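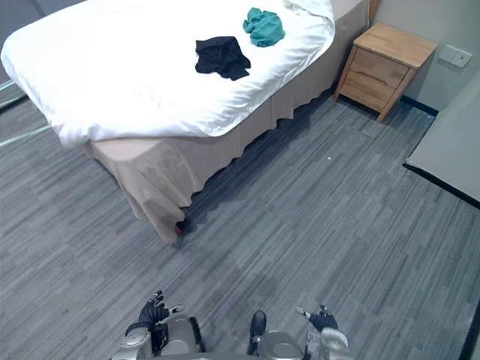
**Ivar Vik**

Right, I've got to tell someone about the clothes task because my partner has stopped listening! We've been teaching the humanoid to pick clothes up off a bed, all by remote control: headset on, gloves on, me waving my arms in the next room. The black one and the green one on the duvet are my two regulars. Black is the nearer of them and I always go for it first.

I'm up to 834 recorded goes in our Bellamy project folder and I still love it. The bit I wanted to share is what happened when I slowed down. For the first few weeks I moved the way I'd move at home, quick grab, quick lift, and the trained policy came out twitchy. It would close its hand a few centimetres above the cloth and carry nothing very proudly to the nightstand. Then in November I started pausing for a beat with the fingers already touching the fabric, before closing. Retrained on only the slow ones and it is SO much better on the black one. The green one is still hit and miss, being further back on the bed.

Anyone else here doing soft things on soft things? Would love to compare notes.

---

**plumbline**

Lovely stuff. We do towels and had the same air grabbing. Ours was delay, though. The hand on the robot was lagging behind the operator's, so the "close" landed in the recording at a different point from where the operator thought it did. Have you measured yours? Your pause may just be hiding it.

---

**marrowfat**

I'm going to disagree with the pausing. If you teach it to stop and think every time, it will stop and think every time. We had a policy at Sonow that learned the pause and then never left it. It just stood over the basket with its hand out like it was waiting for change.

My way is to do it at normal speed and record more. We went to 1,575 before we trained anything worth showing.

---

**Ivar Vik**

@plumbline I haven't measured it properly, no. I'll film my glove and the robot's hand side by side tonight and count the gap.

@marrowfat ha, yes, mine does hang about now and then! But it gets going again if the cloth moves even slightly. I don't think I could face 1,575 of these with my shoulders. How long were your sessions?

---

**marrowfat**

Two operators swapping, 40 minutes each and then a proper break with tea. Anything recorded past that went straight in the bin. You can see people getting lazy in the wrist.

---

**tess_k**

Has anybody tried doing the reach by hand? As in, arm in free-drive, and you stand there and physically guide it down to the cloth. I teach our little Viver arm like this and I adore it, you feel the mattress give under the fingers and you know when you've got the fabric. With remote control you're only guessing from the camera.

---

**plumbline**

@tess_k fine with one arm on a bench. With two arms and two hands you'd need to be an octopus, and then you're standing in the robot's view in every recording. The policy will learn that a jumper gets picked up when there's a person in a cardigan next to it.

---

**tess_k**

Ok, the cardigan point is fair :) You can replay the motion afterwards with nobody stood there and record that, which is how I get round it. Cloth has to go back in nearly the same place, mind you, and that's a faff.

---

**Ivar Vik**

Nearly the same place is where it falls down for me, I think. I want the clothes to land differently every time. I chuck them on from the foot of the bed and whatever heap they make is the heap I work with. The green one usually ends up in a tight lump, the black one flops and leaves a corner sticking out, and I've noticed I nearly always go for the corner. Which makes me wonder if I've taught it "find a corner" and that's why lumps are a mystery to it.

---

**marrowfat**

That's your answer, never mind the pausing. Do a batch of nothing but lumps.

---

**plumbline**

Agree with marrowfat for once. Also vary the duvet. Yours is very smooth. The first time somebody leaves a ridge in it you'll find out whether the robot knows bedding from clothing.

---

**Ivar Vik**

Oh no. It tried to pick up the duvet last week and I put it down to the evening light. Right, ridges and lumps it is!

Measured the delay, by the way. It's there and bigger than I'd guessed, so plumbline gets a point. My pause was covering for it. I'm keeping the pause until I've sorted the network, then I'll record a fresh set at normal speed and see which trains better.

---

**tess_k**

Please post both! And do a few where you miss on purpose and then go back for it. The recoveries helped my arm more than another pile of tidy ones did.

---

**marrowfat**

Seconded on recoveries. Don't overdo it or it'll learn to miss.

---

**Ivar Vik**

Adding them. I'm aiming for 1,000 before the next training run, lumps first. Back to the gloves.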